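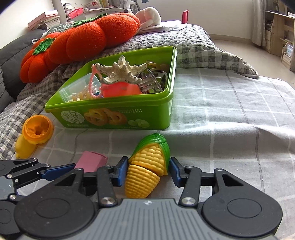 4/30/19, bench notes, gripper comparison, cont'd

Blue pads on the Flolach today, same linkage, same palm. Stastach pads go back in the drawer until they stop shedding.

Corn first. The toy corn is the meanest thing we own: bumpy, fat in the middle, and made in two pieces that would like to be apart. Squeeze low and you own half a corn. Grip force at 200 on the Thampi controller (its units, whatever those are; the manual says "counts" and leaves it there). Dropped to 66 and the cob rolled in the pads. Back up to 200, fine. Did 16 grasps, lost two, both my fault for coming in crooked.

Still to run: pink block, juicer, then the starfish out of the cookie tin. Starfish last. I have broken one starfish for science already and the replacement form asked for a business justification.

Controller threw error 2119 twice when I closed fast. Congate's support page lists 2118 and 2120. Power cycled, went away, learned nothing.

To do: retighten linkage screws before the next run. Write down the torque this time. I wrote "snug" in October and would like a word with that person.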